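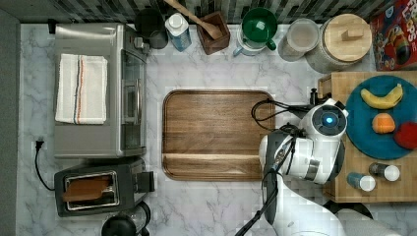

Vie du club - Comptes rendus

Réunion du bureau du FC Cestarari, 19 février 2018

Présents : Kumaresan Pillai (président), Krishnamoorthy Shenoy, Vignesh Pillai, Raghavendra D'Souza. Excusé : Ravindran Kurup.

1. Le compte rendu de janvier est approuvé sans modification.

2. Équipe première. M. Shenoy informe que deux joueurs sont suspendus pour le match contre Skelunitz. L'entraîneur demande de faire monter un gardien des juniors - accord du bureau.
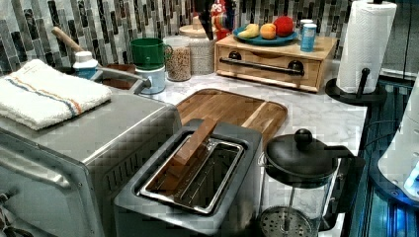 Il souhaite aussi que la liste des joueurs soit envoyée la veille du match, avant 18 heures.

3. Licences. Le club compte 101 licenciés. Il manque encore 6 certificats médicaux. V. Pillai va contacter les familles concernées.

4. Équipement. Le devis de Stullix pour les maillots est de 700 euros. M. D'Souza le trouve élevé et demandera un second prix chez Venkataraman. La décision est reportée.

5. Divers. Le filet du but côté parking est à réparer.

La séance est levée à 21 h 15.

Secrétaire de séance : R. D'Souza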